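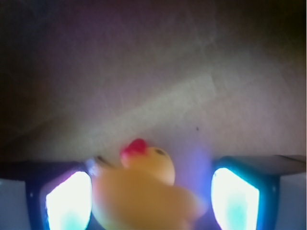 *Figure 4.1. A yellow rubber duck with a bright red crest.*

# Chapter 4: When Children Fall Behind in Reading, and When Schools Notice

I taught second grade for a long time before I ever wrote a word about it, and I want to start this chapter with something I got wrong. In my first April as a teacher I had a boy in my class who could recite whole picture books. He turned the pages at the right moments, he did the voices, he even paused for effect before the funny parts. I wrote "strong reader" on his report card. Then one Friday I handed him a book he had never seen, and he looked at the cover, looked at me, and started telling me a story that had nothing to do with the words on the page. It was a pretty good story, too!

He had gotten through kindergarten, first grade and most of second that way. Three of us had signed off on him. I still think about that report card when I sit down to plan a course on early reading, and it's the reason this chapter comes before the ones on teaching methods. You can learn every method in the book (this book included) and still miss the kid who needs it.

## What this chapter covers

We'll spend most of our time on one question: how does a teacher find out, early enough to do something useful, that a child isn't learning to read? Along the way we'll look at what screening is and how it differs from testing, what a school can reasonably do with the results, and why good information so often sits in a drawer. The last section is about talking with families. I put it last because it leans on everything before it, but if you have a parent conference coming up this week, go ahead and skip to it.

## Words you'll need

**Screening.** A short check given to every child in a group, whether or not anyone is worried about them. It tells you who to look at more closely. It doesn't tell you what's wrong.

**Diagnostic assessment.** A longer look at one child, usually after a screening has raised a question. You're trying to find out which pieces of reading are in place and which aren't.

**Progress monitoring.** The same small task given again and again over weeks, so you can see whether the teaching is working for that child.

**Decoding.** Turning printed letters into spoken words. My storyteller couldn't do it.

**Listening comprehension.** Understanding language when somebody else does the reading. My storyteller was terrific at it, and that fooled me.

People mix these up all the time, and so did I. I've sat in meetings where the word "test" was used for three of them in one sentence. If you take one habit from this section, let it be asking "which kind?" whenever a colleague says a child has been tested.

## A tale of two schools

I'll come back to the same pair of schools through the whole chapter, so let me introduce them now.

Kukard is a big elementary school on the edge of a town, with a busy front office and a reading room that doubles as a storage closet. When I first worked with the staff there, they screened every child in the fall. They were proud of it, and they had reason to be. The scores were entered, printed and filed before the leaves were down. What they didn't have was a time to read them together. Teachers got a sheet in their mailbox, and a teacher with a sheet in her mailbox and a class of six-year-olds at the door is going to put that sheet somewhere safe. I found one under a plant.

Fundden is much smaller, and it had no screening program at all when I started visiting. It did have a kindergarten teacher and a first grade teacher who ate lunch together every day and talked about the kids the entire time. They knew who was struggling with letter sounds. They knew who had changed bedrooms and wasn't sleeping. But when one of them went on leave, all of that knowledge went home with her, and the substitute started from zero.

So which school was doing better? I go back and forth. Kukard had numbers that weren't being used, and Fundden had people using information that hadn't been written down. As you read, try to decide what you'd change first at each place, and what it would cost in time. Time is the thing both schools were shortest on, and any plan that pretends otherwise will be dead by winter break.

## Why early matters so much

Reading gets used to teach everything else. A child who can't read the directions on a math page in third grade is going to look like a child who can't do math. By then he's probably also worked out a few ways to avoid being seen, and some of those look a lot like bad behavior. I don't want to scare anybody here. Older children can and do learn to read, and Chapter 9 is all about them. It just takes more hours, more patience and a lot more convincing, and those hours have to come out of something else in the school day.

There's also the matter of how children see themselves. A first grader who hasn't caught on to letter sounds mostly thinks reading is a thing he hasn't gotten to yet. A fifth grader in the same spot has usually decided something about himself, and you'll be working on that along with the vowels.

## Before you read on

Take out some paper and jot down what you remember of learning to read. Who was there? Was it easy? If you can't remember it at all, write that down too (it often means it came quickly, and teachers who learned quickly have a particular blind spot we'll talk about in Section 4.2). Keep the page. You'll need it again for the family conference exercise at the end of the chapter, where you'll trade with a partner.

Section 4.1 starts in a kindergarten classroom in the first weeks of school, with a teacher, a stack of letter cards and one child who would much rather be outside.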